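About Namness

Hi, I'm Tymofii, and Namness is my little language school in Netholm. I started it in 2000 with a borrowed whiteboard and one student, my neighbor Taras Marchuk, who wanted enough Spanish to get by on a trip to Machala. He came home with a sunburn and a lot of new verbs, and he's been teaching our beginner evenings ever since!

We're still small and I like it that way. There are 50 places each term, and classes happen in the two rooms over the bakery (yes, it smells amazing, and yes, people do show up early for the rolls). We teach Spanish, Ukrainian and Italian – mostly talking, some reading, very little grammar on the board.
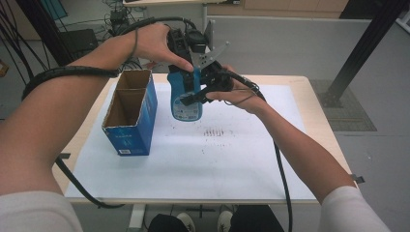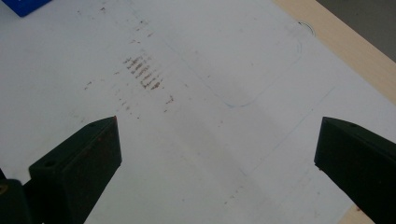

White paper or board on the light wood table, both pictures.

Our big yearly thing is Driditetti, a weekend of songs, cooking and bad jokes in three languages. It's in March, it costs 440 for the whole weekend with meals, and you don't have to be a student to come along. Bring a friend, bring your mom, bring a recipe.

If you'd like to try a class first, just drop in and sit at the back. The first one's free, and Taras makes the coffee – strong, so ask for milk. Stairs are on the left of the bakery door, ring the top bell.

Tymofii Horobets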